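Home Projects Team Courses News Contact
Student Reports / Robotics / Simulation
2 min read

Grip force fault in the Cloven simulation
Sekar Harahap and Gergely Pálfi

Our task was to make the simulated gripper pick up objects of different shapes from a marble surface and hold them without slipping. We ran 400 trials during the semester. The fault we report was found late, when Gergely compared the force log with the command log.

The controller sent the correct closing command, but the simulator kept the force limit from the previous object. After a heavy object, the fingers pressed the next one much too hard. It was most serious with rounded shapes, such as the orange one with a narrow upper part and a wider lower part.

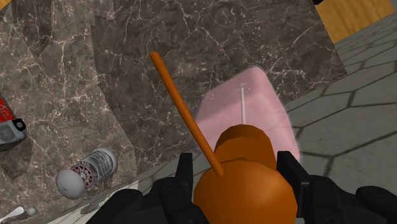 At first we believed that the collision model was wrong, and we lost 2 weeks on it. The real cause was in our reset function. It restored the positions of the objects, but it did not restore the gripper settings. Izzati Yeoh, our supervisor, asked us to print all settings after each reset, and then the mistake was easy to see.

On a real machine this fault could crush an object or hurt a hand. For this reason we added a check which stops the trial if the limit is different from the planned value. We repeated 30 of the failed trials with the check and the new reset, and the old limit did not appear again. We have not yet tested objects that change shape under pressure.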